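이 사이트는 쿠키를 사용합니다. 계속 이용하시면 쿠키 사용에 동의하는 것으로 간주됩니다. [확인] [자세히]

제목: Re: [번역사랑방] 옛날 요리책 계량 단위, 어떻게들 옮기세요?
보낸이: 한톤
받는이: 번역사랑방 메일링 리스트

안녕하세요, 한톤(Hanton)입니다. 메일만 읽고 도망다니던 사람인데 이번 주제는 도저히 그냥 못 지나가겠어서 씁니다. 길어질 것 같으니 바쁘신 분은 저녁에 읽으세요(저도 저녁 먹고 씁니다).

먼저 Vratislav 님이 보내신 글 조금 남겨 둘게요.

> Vratislav Hubáček 님이 쓰신 글:
> 9월에 넘겨야 하는 요리책이 하나 있습니다. 체코어에서 한국어로 바로 옮기는
> 책인데, 저자 할머니의 공책이 바탕이라 계량이 엉망입니다. "호두만 한 버터",
> "칼끝에 얹은 정향", "냄비가 한숨을 쉴 때까지" 같은 표현이 쪽마다 나옵니다.
> 편집자는 전부 그램과 분으로 바꾸자고 하는데, 저는 바꾸는 순간 책이 죽을 것
> 같습니다. 그렇다고 그대로 두면 독자가 빵을 태우겠지요. 다들 어떻게 하십니까?
> 참고로 제 한국어 원고는 아내가 먼저 읽는데, 아내는 편집자 편입니다.

저는 "냄비가 한숨을 쉴 때까지"에서 한참 웃었습니다. 너무 좋잖아요! 저라면 이건 목에 칼이 들어와도 살립니다. 뚜껑이 살짝 들썩이면서 김이 푹 나오는 그 순간, 부엌에 서 본 사람은 다 알아요. 이걸 "중불에서 가열" 뭐 이렇게 써 놓으면 맞긴 맞는데 읽을 맛이 없죠.

근데 호두만 한 버터는 얘기가 좀 다릅니다. 제가 몇 해 전에 농가 음식 책을 하나 옮기면서 비슷한 일을 겪었거든요. 그때 "달걀만 한 비계"를 그대로 뒀다가 독자 엽서를 받았어요. 어느 달걀이냐고요. 대란이냐 특란이냐, 메추리알은 아니겠지 하면서 다섯 줄을 빽빽하게 쓰셨더라고요. 처음엔 좀 서운했는데 생각해 보니 그분 말씀이 옳아요. 옛날 그 동네 암탉이 낳던 알을 우리가 어떻게 압니까.

그래서 그 뒤로는 본문에 원래 표현을 살리고, 재료 목록에만 숫자를 넣습니다. 재료 목록은 장 볼 때 보는 거고 본문은 요리하면서(아니면 누워서) 읽는 거니까 둘의 말투가 달라도 의외로 안 거슬려요. 대신 숫자는 제가 직접 만들어 보고 넣습니다. 호두 버터는 집에 있는 호두로 재 보니 23그램이 나왔어요. 호두가 좀 컸나? 이건 Vratislav 님 댁 호두로 다시 재 보셔야 합니다.
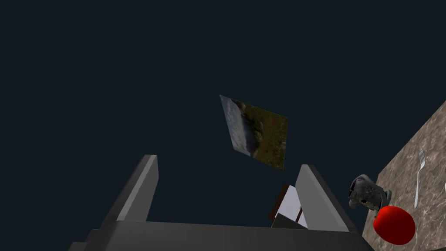
위로 벌린 두 손가락, 사이는 비어 있음. 한 자밤은 여기서부터.

"자밤" 얘기를 안 할 수가 없네요. 칼끝에 얹은 정향을 저는 "한 자밤"으로 옮긴 적이 있는데 교정지에 물음표가 네 개나 찍혀 왔어요. 손가락 끝으로 집을 만한 분량이라는 뜻으로 사전에 멀쩡히 있는 말인데요! "꼬집"은 다들 아시면서 자밤은 왜 이렇게 찬밥인지 모르겠어요. 아무튼 칼끝하고 자밤은 같은 양이 아닙니다. 칼끝 쪽이 훨씬 적어요. 정향은 조금만 넘어도 과자에서 치과 냄새가 나니까 이건 바꾸지 말고 "칼끝에 살짝"으로 두시는 편이 나을 것 같습니다. 제가 옮긴 그 책은 이미 자밤으로 나갔고요. 사신 분들께는 죄송합니다.

시간 표현은 더 골치예요. "주기도문을 두 번 욀 동안"이라고 나오면 여러분은 어떻게 하세요? Anahera Henare 님이 예전에 여기 올려 주신 방법이 저는 제일 마음에 들었는데요, 처음 나올 때만 역주를 달고 다음부터는 그냥 밀고 나가는 거였죠. 독자가 두어 쪽이면 적응한다고. 저도 따라 해 봤는데 정말 그렇더라고요. 다만 역주에 "사람마다 외는 속도가 다르다"는 말까지 썼다가 편집자가 지웠습니다. 지금도 아까워요.

아, 그리고 오븐 온도! "종이가 노래지는 오븐"은 꼭 숫자를 같이 적어 주세요. 이건 취향 문제가 아니에요. 요즘 전기 오븐에 종이 넣어 보는 독자가 나오면 큰일납니다. 저는 그런 대목은 본문 안에 괄호로 섭씨를 넣고 미련 없이 넘어가요.

편집자 설득이 제일 큰일일 텐데, 한 꼭지만 두 가지로 만들어서 보여 드리는 건 어떨까요. 하나는 전부 그램과 분으로, 하나는 본문만 할머니 말투로. 저는 말로 싸우다가 지치면 늘 그렇게 했습니다. 사모님께도 같이 보여 드리시고요. 혹시 그래도 편집자 편이시면... 그때는 저도 모르겠네요.

한숨 쉬는 냄비 그 대목만이라도 원문을 리스트에 올려 주시면 안 될까요? 체코어는 한 글자도 못 읽지만 어떻게 생겼는지 보고 싶어요.

한톤 드림

추신. 옛 도량형 환산표 찾으시던 분, 제 파일은 됫박이랑 홉까지만 있어요. 필요하시면 따로 메일 주세요.

최근 글
- Re: 옛날 요리책 계량 단위, 어떻게들 옮기세요? (답글 5)
- 생선 이름 번역, 학명 병기해야 할까요
- [질문] '수프'와 '국' 사이에서 길을 잃었습니다
- 교정지 물음표에 상처받지 않는 법
- 사전 나눔합니다 (착불)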